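**How two robot controllers are compared on a computer**

Ginevra Monti, Woltanbridge young readers' pages

A robot hand does not decide anything. It has motors inside, and each motor turns when it gets a number. The program that sends the numbers is called a controller. Two robots can have exactly the same arms and the same hands, and one will pick up a pencil neatly while the other pushes it off the table. The difference is in the controller.

This page explains how two controllers were tested against each other. Their names are Zekosar and Cattaneo. The names do not mean anything special. The test was done in a simulator called Drostley.

## What a simulator is

A simulator is a computer program that works out how things move. You give it a table, some objects and a robot. You also give it rules: things fall down, two solid things cannot be in the same spot, a smooth object slips more easily than a rough one. The program then moves time forward in tiny jumps called steps. At every step it works out where each thing should be next, and it can draw the result as a picture.

A simulated table cannot be scratched. When a simulated arm swings too far, the try is stopped and a new one is started, and everything goes back to its starting place. Putting real objects back by hand takes much longer, and a person never puts them back in exactly the same place.

A simulator is also wrong in small ways. Real rubber squashes, real tables are a bit uneven and real motors get warm. A good score in a simulator means that a controller is worth trying on a real robot. It does not mean the real robot will get the same score.

## The job

Both controllers were given one job: pick up the red piece and put it in the blue tray. A try was counted as a success if the red piece was lying in the tray, and no hand was holding it, before the steps ran out. Each try lasted 300 steps at most.

The yellow container and the white square belong to other jobs. They were left on the table on purpose. A controller that only works on a bare table is not very useful.

## How the two controllers work

**Zekosar** makes a plan first. It looks at where the red piece is, draws a path for the hand, and follows that path from start to end. It does not look again on the way. If you have ever looked at a cup, closed your eyes and then reached for it, you have done the same thing.

**Cattaneo** makes a short plan, follows a little of it, and looks again. Then it makes another short plan. Reaching for the cup with your eyes open is close to this. Engineers call it *feedback*, meaning that what the robot sees changes what it does next.

Feedback has a cost. Looking and planning take computer time. Cattaneo does this work many times during one try, and Zekosar does it once, so Cattaneo needs a faster computer to keep up.

## Making the test fair

1. Both controllers moved the same simulated robot.
2. Both got the same starting positions. The computer picks these using a starting number called a *seed*. The seed for this test was 2719. If you use the same seed again, you get the same list of positions again, in the same order.
3. Both got 200 tries.
4. The rule for success was written down before the first try. Changing it afterward would have been a way to help one side.
5. The settings of both controllers were locked until the end.

Miroslava Rusnák checked item 2 by printing both lists of positions and comparing them. They matched.

## Three words to know

- **Grasp:** the way a hand holds something. Fingers on two sides of an object make a simple grasp. More fingers can wrap farther around it.
- **Approach:** the path a hand takes just before it touches an object. Many failed grasps start with a poor approach.
- **Release:** letting go. If the fingers open unevenly, one of them can drag the object sideways.

Now look at three moments from the simulator. Find the red piece in each.

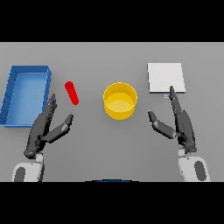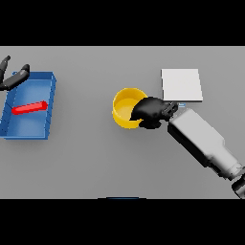
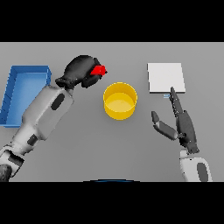
In the first picture the red piece lies on the table. In the second it rests inside the blue tray, and in the third it is held in a hand.

## What the scores say

Zekosar failed 74 of its 200 tries. Cattaneo failed fewer. The saved records were then sorted by the kind of mistake.

Most of Zekosar's failures came from the approach. A fingertip touched the red piece a little too early and the piece rolled. Zekosar did not look again, so the hand closed where the piece had been. Then it carried nothing to the tray, opened, and stopped. From the controller's side, every part of the plan had been carried out.

Cattaneo also bumped the piece sometimes. It saw the new position and went after it. Its failures were mostly of another kind: it ran out of steps. When the piece rolled several times, the hand kept following it and step 300 arrived first.

This leads to a question the scores cannot answer. Would Cattaneo have finished those tries with more time? To find out, the test has to be run again with a higher limit, and Zekosar has to get the higher limit too.

## Why not test just five times?

Toss a coin five times and you may get four heads. That does not make it a strange coin. Small tests can be lucky or unlucky, and robot tests are the same. With five tries, Zekosar could easily have had five good starting positions and looked perfect. A longer test includes easy positions and hard ones, so luck matters less.

## Try it yourself

You need a partner, a short crayon, a shallow box and a watch.

1. Put the box on the left side of a table and the crayon near the middle.
2. Look at the crayon. Close your eyes. Pick it up with your thumb and one finger and put it in the box. Your partner stops you after ten seconds.
3. Do this 20 times. Your partner chooses where the crayon starts and marks each place with a small pencil dot on paper.
4. Do 20 more tries with your eyes open, using the same dots in the same order.
5. Write down every failure and what went wrong: missed, rolled away, dropped, or out of time.

For a harder version, wear a thick winter glove and do both sets again. The glove changes the hand, and your eyes open or closed change the controller. Change one of them at a time. If you change both together, you will have a new score and no way to tell which change caused it.

## Words used on this page

**Controller:** the program that tells the motors what to do.

**Feedback:** using what you sense now to choose what you do next.

**Seed:** a number that lets a computer make the same list of random choices again.

**Simulator:** a program that works out how things would move.

**Step:** one tiny jump of time in a simulator.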